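Inicio | Proyectos | Informes | Equipo | Contacto

Informe de avance n.º 2
Proyecto Kondent: comparación de pinzas de mano para recogida de demostraciones
Entidad financiadora: Fundación Marinho
Ejecuta: Lillumel
17 de diciembre de 2020

1. Objeto del informe

El presente documento recoge lo hecho desde la entrega del informe n.º 1 y el estado de las tareas T2 (ensayo de pinzas de mano) y T3 (cámaras y sincronización). La tarea T1, selección y compra de equipos, quedó cerrada en el informe anterior y no se vuelve sobre ella, salvo en el apartado de gastos.

2. Situación general

T2 va según calendario. T3 lleva un retraso de dos semanas por la entrega tardía de los cables largos, que llegaron con el conector equivocado y hubo que devolver. El retraso no afecta a la fecha final del proyecto, pero sí reduce el margen que teníamos para repetir sesiones.

Hasta hoy se han grabado unas 3000 demostraciones. De ellas se ha revisado la parte correspondiente a las tareas de mesa. Las tareas de estantería están grabadas y sin revisar.

3. Ensayo de pinzas (T2)

Se comparan dos configuraciones de dedos sobre el mismo cuerpo de pinza. La configuración A es la de fábrica. La B lleva los dedos modificados en nuestro taller, con la punta más estrecha y una almohadilla cambiable. El operador trabaja de pie, con una pinza en cada mano, y usa la misma configuración en las dos durante toda la sesión. Mezclar A y B complicaba el análisis y se descartó en la primera semana.

Para las tareas de mesa se mantiene un montaje sencillo: una mesa despejada por los cuatro lados, una pieza blanca y una planta pequeña que hace de obstáculo. El operador empuja, gira y levanta la pieza sin tocar la planta. Se graba con la cámara de cabeza y con las cámaras de las propias pinzas.

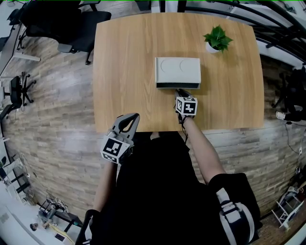
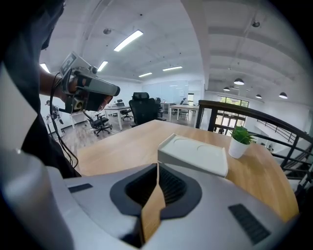

3.1. Resultados de las tareas de mesa

Con la configuración A la tasa de éxito en la tarea de levantar con las dos manos es del 73 %. La mayor parte de los fallos se produce en el momento de meter la punta bajo el borde de la pieza, que es bajo y deja poco sitio. Al empujar y al girar no se aprecian diferencias entre A y B que merezca la pena comentar todavía.

Con la B faltan sesiones para dar una cifra. La impresión de los operadores es que la punta estrecha entra mejor, pero que la almohadilla se despega con el uso. Se ha cambiado el adhesivo y se está anotando la duración de cada almohadilla en la hoja de sesión.

3.2. Marcadores

Los cubos de marcadores en blanco y negro dan un seguimiento estable mientras la pinza queda dentro del campo de la cámara de cabeza. Se pierde cuando el operador cruza los brazos o gira mucho la muñeca. Se ha pedido a los operadores que eviten los cruces, y las tomas con pérdidas largas se marcan para descartarlas.

3.3. Fatiga

Las sesiones se han limitado a 15 minutos seguidos. Con tandas más largas aumentaban los fallos y las quejas de muñeca. El peso de la pinza se nota sobre todo al mantenerla abierta y en alto, y el tirón del cable también molesta. Se probará una sujeción del cable al antebrazo.

4. Cámaras y sincronización (T3)

La sincronización entre las cámaras de pinza y la de cabeza se hace por ahora con una palmada al inicio de cada toma y un ajuste posterior. Sirve para las tareas lentas. Para las rápidas hace falta la señal común por cable, pendiente del material citado en el apartado 2.

La exposición automática da saltos cuando la pinza apunta hacia las ventanas o las luminarias del techo. Viltton, proveedor de las cámaras, nos ha enviado una versión del controlador que permite fijarla. Está instalada en un equipo y se extenderá al resto si no da problemas.

5. Gastos

La ejecución está dentro de lo previsto. La única desviación es el consumo de almohadillas, superior al presupuestado, que se cubre con lo no gastado en trípodes. No se solicita modificación de partidas.

6. Próximos pasos

- Completar las sesiones de mesa con la configuración B.
- Revisar las grabaciones de estantería.
- Montar la señal común en cuanto lleguen los cables.
- Probar la sujeción de cable al antebrazo.
- Enviar a la Fundación la tabla comparativa A/B junto con el informe n.º 3.

Lillumel | Contacto | Aviso legal | Volver arriba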